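Visit report: public hearing day, Clanach County Courthouse

The ethics inquiry into the Grendulgate paving contracts sat in open session on Thursday, February 15, 2024. I attended from the first call to adjournment. Doors opened at 8:30, and the public gallery has 70 seats, with overflow to a video room on the second floor.

Security and entry

One screening lane was running. Laptops are allowed, phones must be off. Exhibit binders can be read at the clerk's window but not copied — the index alone lists 468 items.

Morning session

Counsel for the inquiry, Despina Ghiță, spent two hours on change orders approved in August. The witness, former deputy commissioner Ciobanu, confirmed his signature on three of them and declined to answer on the fourth. His attorney objected to the use of email printouts without headers. The objection was noted and the printouts stayed in.

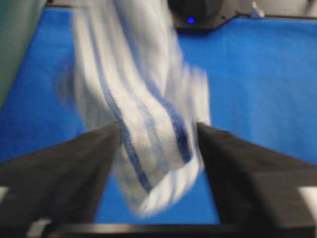 Afternoon session

Testimony moved to Asside, the subcontractor. Its records manager said invoices over $1000 required two approvals. Invoice 1665 carries one. She could not say who released payment.

Practical notes

The video room has poor sound at the back. Transcripts are posted within five business days and exhibits later, if at all. Parking on the north side is limited to two hours, shorter than either session. The next witness list had not been posted when I left.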